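Projects > Student reports > Practical room > Tube racks and where things live

Keeping the Bench in Order: a term with the wooden rack
Report by Tarek Tawfik, with Abdelilah Gaber (bench partner)

When we were asked to choose a project for the second half of the year, most of our group went for something with a colour change in it, and I don't blame them at all. Abdelilah and I chose storage. I know how that sounds, but we had both lost marks in the autumn for mixing up tubes, and we had a feeling that the trouble began long before anybody picked up a pipette. So our question was a plain one: does it help if every tube has a fixed place to stand, and does the kind of rack make any difference to the people using it?

We called the project Osik, after the name we had given our team at the start of the year, and it stuck. The work was done in the teaching lab in the Vadus building, mostly at the long table near the sinks, between half past two and four in the afternoon. June was the last month of it.

We compared two sorts of rack. The first was the old-fashioned wooden kind, long and narrow, with a row of pegs for drying. The second was a clear plastic rack with square openings in a grid. Our lab has had both for years – the wooden ones are older than the sinks, or so we were told – and people simply grab whichever is nearer. We wanted to see what happened if they were asked to stick to one.

Our method was simple, perhaps too simple. For each session we gave a pair of students a set of capped tubes, a list of what was meant to be in them, and a rack. They did the practical as normal and then tidied up. Afterwards we went round with a clipboard and noted any tube that had ended up in the wrong place, or lying on the table, or (twice) in somebody's pocket. We followed 59 sessions this way, which was more than we had planned, because Abdelilah is much better than I am at persuading people to stay behind.
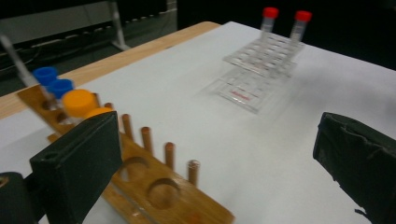 The cap colours turned out to matter a good deal. At first we let everyone use whatever caps came out of the drawer, and the results were a muddle. After the first fortnight we made a small rule that caps of the same colour should stand next to each other, and that you fill the rack from one end. It took a few sessions for this to settle in. Once it had, we could look over from the other side of the room and see fairly well whether a pair had finished putting away, and our technician said it made her last round before locking up rather quicker.

The wooden rack did better than we expected. People liked the feel of it, and they liked that the tubes stood in one line, so there was only one order to remember. In the plastic rack you have rows as well as columns, and two students working from opposite sides would number them differently. We ought to have labelled the rows. We thought of it with only 2 sessions left, and by then it seemed unfair to change things.

Against that, the wooden rack holds fewer tubes and takes up a lot of table for what it carries. Several people also used the pegs as somewhere to rest pens, and I am afraid I was one of them.

We handled more than 400 tubes over the whole project, counting the same tube again each time it was used. I would have liked to give a proper table of misplaced tubes for each rack, but our early sheets didn't separate the two kinds clearly, and I would sooner leave it out than guess. If another pair wants to carry this on, please start with a better sheet!

We are grateful to everyone who tidied up while being stared at.

Related reports
Washing and drying glassware: the Esfahani method tried out
Markareo drawer labels, one year on
Who moved the funnels? A survey of shared benches
Planning a practical for two people and one sink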